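4. The Course Project: A Two-Arm Kitchen Task
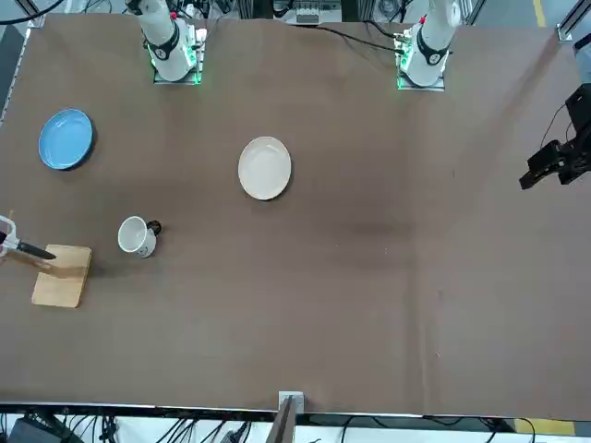 Jemargate, June

Figure 1. Workspace of the kitchen task, with the knife held above the cutting board.

The final project of our course asks each student team to program a table-setting task on the two-arm station. The objects are a cutting board, a knife, a mug and two plates of different color, placed on a brown cloth. In Figure 1 the right arm holds the knife with its tip near a corner of the board, while the gripper of the left arm is empty.

We chose the knife because it is difficult for beginners. A small error in the wrist angle moves the tip by a large distance, and most teams discovered this in their first week. The mug is easier to grasp, but its handle must be considered when the approach direction is planned.

Over the semester the teams recorded 771 attempts, using the Drokaris software for teleoperation. Each attempt was limited to 60 seconds. Florencia Cáceres, who supervised the lab hours, reviewed all recordings and marked those in which an object was dropped or pushed -- these were kept in the set, but with a separate label. Teams were free to decide how they divided the work between the two arms. The grading of the attempts is described in Section 5.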